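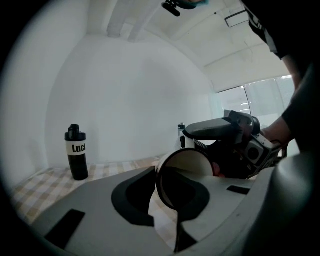
4. What we did in the club sessions

4.1 Setting up

I should say first that we didn't plan to write a paper. We planned to enter the Undari student challenge, which asks teams to teach an arm to tidy a tea table from human demonstrations, and the paper grew out of the arguments we had on the way there. The club is open to anyone at Storton, so we had people who'd built their own printers and people who'd never held a screwdriver (both lots turned out to be useful, and I'll come back to that).

Everybody worked from the same basic task: take hold of a small white cup, lift it, move it across the table and set it down again. It sounds like nothing! But the challenge scores you on the approach and the release as well as the grip, and a cup is a surprisingly mean thing to practise on. Come in too low and the fingers nudge the base. Come in too high and you pinch the rim, and then the cup swings.

We left the gingham cloth on the table. Njoroge Mwakyusa, who ran the sessions with me, wanted a plain surface to begin with, and I argued for the cloth on the grounds that people's real kitchens have patterns in them. He gave in, though I'll admit his worry about the checks was a fair one and we come back to it in Section 5. Bottles and tumblers were allowed to stay at the back corners too. They weren't targets, and the instructions told demonstrators to leave them alone and to steer round them if they had to.

4.2 Learning to hold the thing

Each new demonstrator got 16 practice lifts that we threw away, and then they were on the clock. My notes from the first proper session (10/1/23) are mostly about wrists. People want to bend the wrist the way they would with a bare hand, and with a gripper on the end that sends the fingers off at an odd angle. The advice that worked best was Njoroge's: pretend your forearm is in plaster and move from the elbow. I'd been telling people to "relax", which helped no one at all.

We also had a long disagreement over whether the other hand should be doing anything. In the end we asked for it to stay up and forward over the table, ready to join in, even in the single-hand lifts. It felt silly to some of the group, but it meant the two-handed tasks later on didn't need a whole new set of habits.
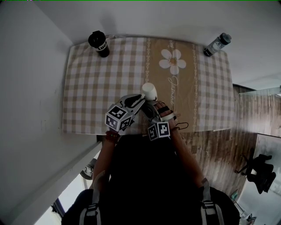

Figure 3. Left-hand lift during a club session, with the cup just clear of the cloth. The coded marker cubes are the ones referred to in Section 4.3.

4.3 Recording and throwing away

Over the term we recorded 2098 lifts and marked every one of them by hand. Two of us looked at each recording separately and gave it a keep or a drop, and where we disagreed it went to a third person, usually whoever was nearest the kettle. A lift was dropped if the cup fell, if it touched one of the bottles, or if the coded faces on the marker cubes were hidden for long enough that the hand position had to be guessed. That last one caused more grumbling than the other two put together, because from the demonstrator's side it can feel like a lovely smooth lift and then we come along and bin it.

I kept the first 200 kept lifts apart as a test set before anyone had trained anything. Looking back I'd have picked them from across the whole term. The early ones are slow and careful, and by the end everybody was whizzing through, so our test set is gentler than it ought to be. Please read the scores in Table 2 with that in mind.

4.4 Beginners against old hands

We'd expected the members with a background in building things to give us the better demonstrations, and in the first week they did. After that the gap closed quickly. The old hands fiddled! They'd try a clever angle, or see how fast they could go, and their lifts varied wildly from one to the next. The beginners found one way that worked and stuck to it. We trained 5 versions of the model on different mixes of the two groups (the Bolger split and the Drolline split, named after the rooms where each group met), and the comparison is set out in the next section, along with the version that refused to let go of the cup.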